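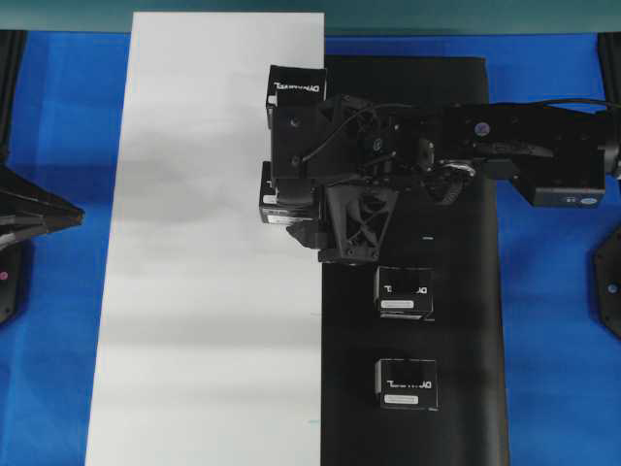

Print this page | E-mail to a friend

I'd wanted to chat to the woman behind Kestcombe's evening paper-cutting class for ages, and she finally gave me half an hour and a biscuit. "I started with 4 pupils and one decent pair of scissors," she said. Now over 200 people have been through the door! She's fussy about backgrounds – white paper beside black on a bright blue surface, say, and you soon see how differently each shows up. "Cut the small bits first," she told me. "Everyone wants to do the outline."

New classes start in September.

Comments

Stokness reader: Went last year, loved it, still finding snippets in my socks.

Olter gran: Is there parking?

We use cookies. OK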